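Subject: Re: Household chores by machine: position for the November circular
From: Elaheh Mirzaei
To: Domestic and Workshop Automation list
Date: 9th November

Dear colleagues,

Thank you for the replies received so far. The point raised from the Ivness office deserves a full answer on the list, so I quote it first.

> The draft circular says that wiping and tidying tasks are
> "within reach". Our members will read that as a promise. The
> care homes we speak to want to know whether a machine can clear
> a table and wipe it down before the next sitting, without a
> member of staff standing by. Can we say yes or no? If we cannot,
> I would ask that the sentence be removed.

The answer at present is no, and the sentence will be removed.

Members will recall that the Ollari trial covered two chores, clearing small items from a table and wiping the surface afterwards. The arm made 2,542 attempts at single items over the period of the trial. Of these, 1,654 ended with the item in the correct place and upright. The remainder were dropped, knocked over, put down in the wrong place or abandoned by the machine. A person doing the same work would not be kept on with such a record, and we should say so in plain terms.

The results were uneven. Cups and rigid boxes gave little trouble. Spray bottles were poor, as the trigger catches on neighbouring items and the bottle turns in the grip. Cloths were worse. The wiping chore was attempted 40 times from start to finish, and the working group does not consider that any conclusion can be drawn from so small a number.

The Takeda workshop has asked whether shop-floor tasks should be treated separately. The working group agrees that they should. Sorting parts into fixed bins at a fixed bench is a different matter from a dining table, and the two should not share a paragraph.

The next stage relies on people carrying out the work with hand-held grippers, so that the machine has examples to learn from. Estari has agreed to provide a further 800 recorded examples, with bottles and other awkward shapes given priority.
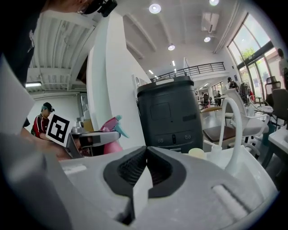
Hand-held grippers in use, with a spray bottle, a small cup and a small bottle among the items.

The revised wording for the circular is as follows: "Machines can move some common objects under supervision. They cannot yet be relied upon to complete a household chore unattended."

Objections to this wording should be sent to the list and not to me privately. If none are received by the end of November, it will stand.

Yours faithfully,

Elaheh Mirzaei
For the working group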